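The Long Road to a Clean Jelly Jar

My grandmother washed and saved every jar that came into her house, and by the time I was old enough to be useful it was my job to get the labels off, peel the rubber rings from the old canning ones, and line them up on a dish towel by size. I did this badly and with a lot of complaining, but I did it at six years old, with a radio going and one eye on the dog. I have thought about those jars more this past August than I had in the thirty years before it, and the reason is that I spent a good part of the month asking people when a machine would be able to do the job for me.

The answer I got depends a great deal on who is answering. If you ask the people who sell robots, it's soon, and they have a lovely video to show you. If you ask the people who train them, you get a long breath first, and then usually a question back. Which jar? What kind of ring? Is it stuck?

I started, as I suppose everyone does, with the thing I already own. It's a disc-shaped vacuum that knocks around my downstairs while I'm out, and I'm fond of it the way you'd be fond of a turtle. It gets stuck under the same armchair two times a week. It has never once picked anything up and put it somewhere else, and when you start looking at a house with that in mind, you notice that picking things up and putting them somewhere else is nearly the whole of housework. Laundry is that. So is clearing a table, packing a lunch, emptying the dishwasher, and finding the lid that goes with the container (a task at which I'm not much good myself).

Factories have had arms that pick things up for decades, of course. I visited Rustaston, a packaging plant that fills and boxes jams, pickles and a very good mustard, and on the line there I watched an arm lift cartons onto a pallet with a steadiness that was almost soothing. I could have pulled up a chair. It does 800 cartons in a shift, and it's allowed to be that good because every carton is the same as the last one and arrives in the same place facing the same way.

Walk twenty yards farther down, though, and the robots stop and the people begin. There's a bench where jars that have come through wrong get put right by hand. A lid has gone on crooked, or a tamper band has bunched up, or a label has a bubble in it. The plant would gladly automate that bench, I was told, and has had three vendors in to look at it. All three went home again. The trouble is that every jar on the bench has gone wrong in its own way, and a woman who has worked there since the plant opened will pick one up, turn it a quarter, run her thumb under the band and have it off before you've properly seen what was the matter with it. I asked her how she knew where to put her thumb. She gave me a kind look and said she just put it where it was loose.

That thumb is what a good many clever people are now chasing.

One of the ways they're chasing it surprised me, because there's hardly any robot in it. A person sits down at a table and does the chore, slowly, over and over, but holding a pair of small mechanical jaws in place of using bare fingers. The jaws are the same sort a robot would wear at the end of its arm. What the person manages to do with them gets recorded, and the hope is that a machine shown enough of it will pick up the knack, a little like an apprentice who is never told anything but is allowed to stand very close.
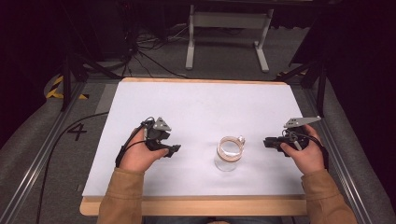

It's humbling work to try, I can tell you. I was given a pair of jaws at Nornico, a small company that builds training sets for chores like these, and invited to have a go at a stretchy band on a glass jar. I've been handling jars all my life. I chased that one across the table like a kid with a bar of soap. You don't realize how much of the job your fingertips are doing until you take them away. They feel the band start to roll. They know the glass is slipping a moment before it slips, and they squeeze a bit harder without bothering to consult you. With the jaws on, all of that goes quiet and you have to do it by eye, and by eye it's like buttoning a shirt in ski gloves.

The people who do it every day are much better, and watching them is a pleasure. They have worked out little habits that nobody taught them – steadying the jar with one side while the other comes in low, say, or stopping for a second to look before closing. I asked one of them whether it ever got dull. She said it was a bit like knitting, that the first week is all frustration and then your hands take over and you can think about supper. 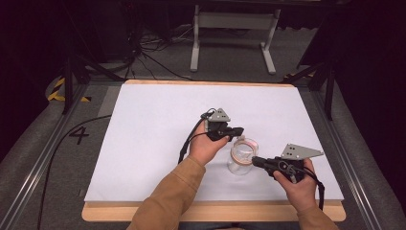
A glass jar and two hand-held grippers, poised near the rim.

How many tries does a machine need? I had hoped for a nice clear figure, and what I got was a very patient explanation of why there isn't one. For the jar and its band, the Nornico team had set itself a target of 3000 recorded attempts, and they were careful to say this was where they meant to stop and take stock, with no promise that it would be enough. It might be plenty for that jar on that table. Change the jar for a squat one, or set it on a dark counter with the sun coming in sideways, and some of what was learned may carry over and some may not, and finding out which is most of the science.

I found this discouraging for a day or so, and then I thought about my six-year-old self, who had been grabbing things, dropping things and putting things in her mouth around the clock since birth. I'd had a good deal more than 3000 tries by the time I was allowed near the jars.

There is a second school of thought, and I went to see some of its members too. Pliramia is a lab that works mostly in simulation, so its robots practice in a made-up world inside a computer, where they can drop a million jars without anyone sweeping up. It's wonderful for walking, they told me, and for stacking blocks, and for anything stiff. It's a good deal less wonderful for anything that bends. A stretchy band folds and twists and clings to itself, and the computer version of it never does quite what the real one does. A bath towel is worse. I was shown a simulated towel sliding off a simulated table, and it moved like a slice of cheese. Everyone in the room laughed, including the people who had made it.

So the two camps are drifting toward each other, as far as I can make out. You practice the easy parts in the computer and collect the fussy parts by hand, and you hope they meet in the middle.

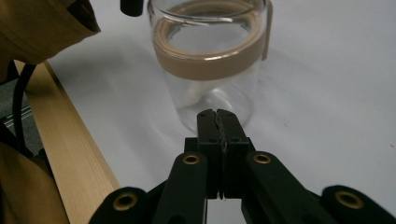
The fussy part: a tan band around clear glass, with the gripper's jaws nearly closed in front of it.

I did see a robot do a chore from start to finish. It was at Tymoshchuk, a workshop that fits arms to rolling bases for hospitals and care homes, and the chore was clearing a tray. The machine rolled up, considered the tray for what felt like a long while, and took the cup. Then it took the bowl. It thought some more and took the spoon, on the second go, and left the paper napkin where it was, I think because it had no opinion on napkins. The whole thing ran to six minutes and I found I was leaning forward in my seat as if it were a ball game. A nurse's aide would have done it in ten seconds while asking after your grandchildren.

Still, six minutes is fine if no person has to stand there for them. That was a point the Tymoshchuk people made several times, and I've come around to it. We tend to picture a household robot as a brisk sort of butler, when the first useful ones may be more like the dishwasher, slow and a bit noisy and left to get on with it overnight. I wouldn't care if it took until four in the morning to put the kitchen straight, as long as it didn't break my good bowl.

The bowl is where I'd hesitate, though, and I don't think I'm alone. When I asked people what they would count as ready, the shop-floor answers came in numbers. The manager at Rustaston would take a machine at the rework bench tomorrow if it got nearly every jar right and set the rest aside for a person. At home we're stricter without knowing it. We forgive each other a broken glass now and then, and I doubt we'd forgive a machine we had paid for, particularly if it had been our mother's glass.

So can they do it yet? The cartons, yes, and very nicely. The tray, more or less, if you're not in a hurry for your napkin. The jar with the band on it is still being practiced, one attempt after another, by people with good hands and more patience than I'll ever have. I came home from the last of these visits to a sink with 2 jelly jars soaking in it, labels half off, and I rolled up my sleeves and did them myself with the radio on.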